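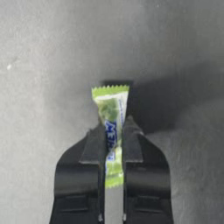
About Pruter

Small candy, wrapped one piece at a time, and the bags it goes home in. We started in November with one kettle and a borrowed sealer. Prakash Kaimal cooks. Narayanan Subramaniam wraps, answers the phone, and fixes whatever stopped.

What we wrap in

Thin glossy film, crimped ends with the zigzag edge so you can tear it without teeth. Green for the mint. You can see a bit of the color through it, we like that. Lettering runs the long way down the wrapper, otherwise it doesn't fit on something this narrow. Yes it creases. Thin film creases.

We tried a thicker film from Bandari for 7 weeks. Crackled like a campfire and people complained in church. Went back.

Bags

Bigger orders go out in plastic bags, up to 86 pieces each. Margareta Anghel picks those and she is fussy: light, soft, folds down to nothing in a coat pocket. 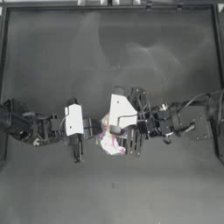 She also wants them back. Bring in four empties, any condition, scrunched is fine, and you get a handful of mints at the counter. Wrappers too if you remember, there's a bin by the door. Please shake them out first, the sticky ones glue everything togehter.

Orders

Smallest order is one bag. Largest so far was 2000 pieces for a wedding, took us all weekend. Call before noon if you want it the same week. Custom printing is slower, ask for Revathi Ramasamy, she'll need your wording and a color. Short words work best!

No shipping in the hot months, sorry. Pickup anytime we're open.

Page updated 20/12/2021, new hours comming after the holidays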